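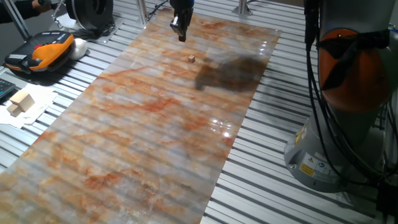
Jobs / Part-time / Home and Interiors

Shop assistant wanted for tile and stone showroom (part-time)

Dotico is a small family showroom for tiles, worktops and wall panels. My sister Lorraine Ngata and I opened it nine years ago, and we are looking for one more person to join us from March.

You will welcome customers, help them to choose colors, cut and label samples, and write the orders in our system. In the quiet hours there is also dusting, and the sample wall must be put back in order, because customers like to take everything out. We keep 371 samples at present. You do not need to know them all on the first day!

We would like that you:
- speak friendly and clear with people, also when they change their mind
- can lift a box of floor tiles without problem
- write numbers carefully, a wrong measure is expensive for us
- have a driving license (useful, but we can talk about it)

Experience with kitchens or bathrooms is welcome. Lorraine worked before in a bakery, so we are open to all backgrounds.

The work is 1000 hours in the year, with more hours in spring and fewer in summer. The pay is monthly and the same in every month. You get a discount on everything in the showroom, also on the Wedine and Gaber collections.

Please send a short letter and your work history to Saskia Ngata before the end of January 2022. Write "Showroom 2968" on the letter so that it comes to the right desk. We answer every person who writes, but it can take us two weeks.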